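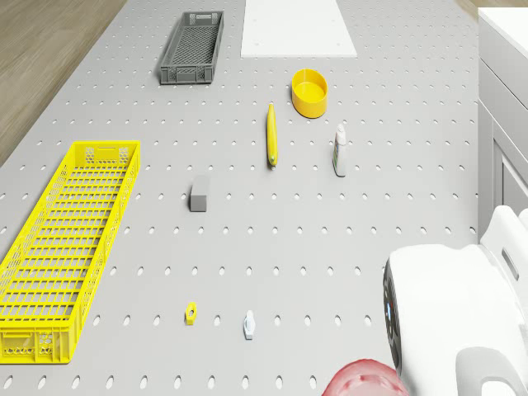
Gripper bake-off, week two

February 9, 2023

We promised a winner in this issue. We have a spreadsheet instead.

For anyone who skipped the last newsletter, we are picking a gripper for the Wovelano arm, and we are doing it in simulation first so the only thing we break is the schedule. The two candidates are the Mak, a plain parallel type with two short fingers, and the Godetti, which costs more and has a much nicer brochure. Each gets 200 tries per object, same table, same lighting, same controller settings.

The banana remains the great equalizer. Both grippers pick it up well enough when they come in across the middle. Ask for a grasp near the stem and you get a slow pirouette, followed by a banana somewhere you didn't want one. The bowl is easy by the rim. The crates are easy by the handle, provided the planner believes the handle is there, and on Mak runs it had its doubts until we fixed the collision mesh.
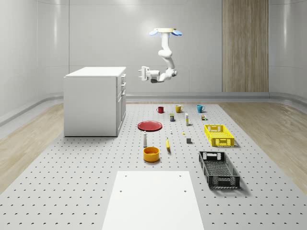
Hanging the arm from the ceiling was the best decision we made all month, and we made it to settle an argument. It reaches both sides of the pegboard without folding up like a lawn chair, and the wrist camera gets a cleaner look down into the crates. The price is a blind patch close to the mount, which cost us 834 failed plans before somebody read the log.

So far the Mak is ahead on small stuff and the Godetti on anything round. Total runs stand at about 4,000. Hirnum has agreed to lend us both grippers for five days of real bench time later in February, and we'll print the numbers whether or not they flatter us.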